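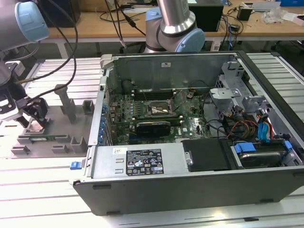
Tips for the workshop: planning the money for a robot arm on the bench

Search tips Enter keyword Go

In our workshop in Sedalcombe we repair and take apart old desktop computers, and since February we are using two arms for a part of this work. Before buying I read many pages about speed and reach and very few about what the whole thing costs. I write here what I would like to have known.

Start from the job. Write down one task which you do again and again, for example lifting out a memory module and laying it in a holder. Do this task by hand 21 times and note the time of each. If the times are very different, the arm will have the same difficulty as you, and you should choose another task.

Measure the bench before you ask for prices. A tower lying on its side takes more room than you think, and the arm must pass over the power supply and the drive cage without touching them. I made a paper shape of the tower and moved it on the table for one evening. We needed a bed 800 mm wide. The one which arrived was 799, and this was fine.

Buy the slotted aluminium bed first. You can bolt anything to it and move it the next day. My first fixture was screwed into a wooden board, and after the third change the board was full of holes.

Keep one third of the budget for small things. Gripper fingers, clamps, guide blocks, cable ties, a good power strip. Our list of small things had 73 lines at the end, and I had planned one line, called "various".

Ask who makes the fingers. Rebelo sold us the gripper, but the fingers that came with it were too thick for circuit boards. The thin ones from Skastik had to be ordered separately and we waited five weeks.

Plan the cables on the same day as the arms. Loops which hang over the work will catch on a sharp case edge sooner or later. Leave enough length for the elbow to bend fully, and fix the rest behind.

Do not pay for training twice. Varnix offered a two-day course with each arm. Dorothy Bickerstaff, who keeps our accounts, asked if one course could serve for both, and they agreed at once.

Second-hand is possible for the arm, but I would not do it for the controller. Ask to see it running, with a load in the gripper, for a full hour.

Put a small sum aside for broken parts. Practise on computers which are already scrap, and keep a few of the same model, so that the screws and clips are in the same place each time.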